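Charity appeals – check before you give

Quick one before the new year, sorry for the rush, the rest of the newsletter is already at the printer.

We've had a run of calls and emails since August from members who gave money online and now aren't sure where it went. Most of them mention an outfit called Garkuneo. Slick website, lots of talk about food parcels and families overseas, a "founding member" deal at $10 a month. No street address. No charity number that we could find. Wahyudi Halim spent an evening going through the register and came up with nothing under that name, or under Cinton, the name that shows on people's card statements.

Doesn't prove a crime. Might be sloppy paperwork. But we've written to them 2 times and had no reply, and over 3000 people are listed as supporters on their page, so somebody is collecting.

If you've signed up, ring your bank and ask them to stop the recuring payment. Emailing Garkuneo to cancel doesn't seem to do it – nine members have tried and all nine were charged again the next month. Keep your receipts and any emails, don't delete them even if your cross. Then report it to the consumer protection office. The form is long but you can save it partway.
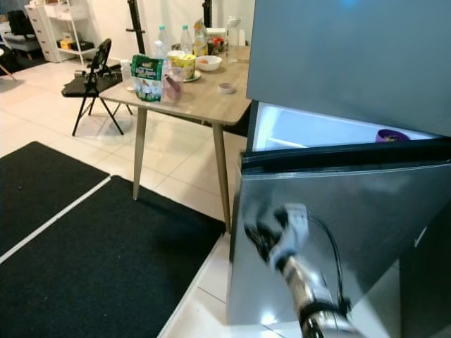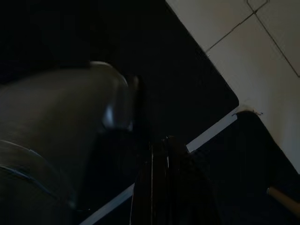
Fridge door partly open in the first photo, a gripper finger close up in the second.

Other things to look for, from Ekkachai Nilsuwan's talk:

A countdown clock on the donation page. Pressure to pay by gift card or transfer. A name one letter off from a group you already know. Membership that gives you no vote, no meeting and no annual report. Ask for the report! A real group will send it, or at least tell you when it's due.

Also – a few people asked about Bastos. Different matter. Bastos is a paid fundraising company working for several registered charities, and the callers are supposed to say so at the start of the call. If they don't, ask. Ask too what share of your gift goes to the charity and what share to the company. You can always hang up and give direct.

Ekkachai is running the talk again in the Gerkach room, date still to be settled, will be in the next issue. Bring a letter or printout if you have one you're wondering about. Black out your card number first please.

No names of members who complained will be published, a couple of you were worried about that. We just want the dates and amounts.

Newsletter item posted December 28, 2021 | Contact the editor | Copyright 2021, all rights reserved | Back to top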